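Tuesday, February 10, 2026 - Pumside bench, glaze book

Cold start, kiln room heater off all night again. Picking up where the last page stopped, the Zelley white that keeps crawling.
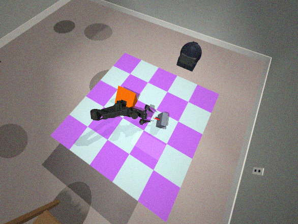
So. Opened the Pfeiffer kiln first thing, it was still warm enough to want gloves. Mixed result. Top shelf fine, middle shelf fine, bottom shelf is where the trouble is and always has been. Same glaze, same clay, same dip, and the bottom ones have pulled back from the rims and pooled in the foot. Bare patches the size of a thumbnail.

What I had down as suspects from last time:

- glaze too thick
- dust on the bisque
- too much clay in the recipe, shrinking as it dries
- bottom of kiln wet when I started it

Dust is out. Every pot in this load got wiped with a damp sponge and left to dry overnight. The ones on the top shelf had the same wiping and came out clean.

Thickness I can't rule out. I dipped the bottom shelf pots last, and the bucket had been sitting. Didn't stir it again between. Stupid. So the last pots went into whatever had settled, probably heavier. Scratched one of the leftover unfired ones with a pin and the coat is clearly thicker than on the early ones. Should have done that before loading and not after.

Going by the pin test alone I'd blame the bucket and stop there. But there were fine cracks in the dry glaze on both batches, early and late. I saw them when loading and loaded anyway. Cracks in the raw coat are where crawling starts, so the recipe is in it too.

## Recipe

Zelley white as we have been mixing it has a lot of raw clay. Good for keeping it floating in the bucket, bad for shrinkage. Two ways to go:

1. swap half the raw clay for calcined
2. leave the clay alone, cut back the zinc

Trying the first one. Don't want to touch zinc while I'm still trying to see what the clay does. One thing at a time, I have been bad about this and it's why the January pages are useless. Changed the clay body AND the schedule AND the bucket in the same week and then wrote "better" with no note of what was better.

Calcined our own, a bisque bowl full of the powder, went in with the last bisque load. Came out a bit lumpy, pushed it through the fine sieve twice. Second pass left hardly anything on the mesh. The label on the jar says calcined now, in marker, on the lid and on the side. Please do not top it up from the raw bag, they look the same.

Mixed a small test batch. Weighed everything on the good scale, the one with the cracked foot is reading heavy. Put tape over the cracked one so it doesn't get used for glaze. It's fine for clay.

First impression of the new mix: settles faster, feels thinner going on, sheets off the pot better. Left a hard layer on the bottom of the jug after lunch. Needed the paddle. Might want a pinch of bentonite but NOT in this round.

## Test tiles

13 tiles, all from the same slab, bisqued together. Numbers scratched in the back, because the oxide pencil burned off last time and I spent an hour guessing.

- 1 to 3: old mix, well stirred, single dip
- 4 to 6: old mix, settled bucket, single dip
- 7 to 9: new mix, single dip
- 10 to 12: new mix, double dip
- 13: bare, for color of the body

Raw coat after drying: old mix has cracks on all of them, worst on 4 to 6. New mix single dip shows no cracks that I can find, even with the hand lens. New mix double dip has a hairline on number 11 near the corner, the other two are clean. Promising but it's dry glaze and I've been happy about dry glaze before.

Tiles are standing up in the clay feet so we can see runs. Foot of number 8 is a bit crooked, propped it.

## Firing

Program for tonight, Pfeiffer kiln:

| step | what |
|---|---|
| preheat | low overnight, lid propped, to get the damp out |
| climb | medium, same as last firing |
| top | 1076 C, hold |
| cool | off, lid shut, leave it alone |

Only change against last time is the longer preheat. I know, I said one thing at a time. But the old mix tiles are in there as a check so I can still compare like with like, they all get the same firing. If 1 to 3 come out clean then it was the damp and I've wasted some clay powder.

Spread the tiles so each group has one on the bottom shelf. Kiln map is taped inside the cupboard door. Cones on every shelf this time, the bottom one had no cone last firing so I've got no idea if it was even getting to temperature. It could be running cold down there. The bottom element looked ok when I checked it but looking is not measuring. Will put the meter on it once it has cooled.

Shelves: scraped and washed two of them, the third has a chip I ground flat. Kiln wash is getting low. There's a half bucket under the sink that has gone solid, needs water and a long soak, don't throw it.

## Other bits

Nindano order - the serving bowls. These are waiting on the white, so nothing gets glazed until the tiles are out. They're bisqued and on the tall rack with a sheet over them. 7 bowls plus a spare with a slightly warped rim, which I'd rather keep for us. Delivery is in March so there's time for one more round of tests after this one, not two. If the new mix isn't right by then they get the old satin, that one has never let us down even if it's a bit dull.

Trimming tool needs sharpening again. Did it quick on the wet stone, left a burr, did it over. Better.

Reclaim bucket is full. Slaked enough to go on the plaster but the bat is still wet from the last lot. Stood it on edge by the door to dry. Would go quicker if the heater stayed on overnight, see top of page.

Sieve order: still no 120 mesh. The supplier has the 100 and the 200. Ordered the 100 as a stopgap, wich is what we used before anyway.

Also the sink trap. Slow again. Emptied it, mostly white slop as expected. Rinse hands in the settling bucket first, then the sink.

## To do before opening

- meter on bottom element, write the number down HERE and not on the wall
- photo of raw tiles next to the fired ones, same light
- stir test on the old bucket, how long before it settles enough to feel
- look up if calcined powder takes up water on the shelf, jar lid doesn't seal great
- find the other hand lens

Lid propped, preheat on at the end of the day. Vent running. Don't open it untill it's under 100, even to peek.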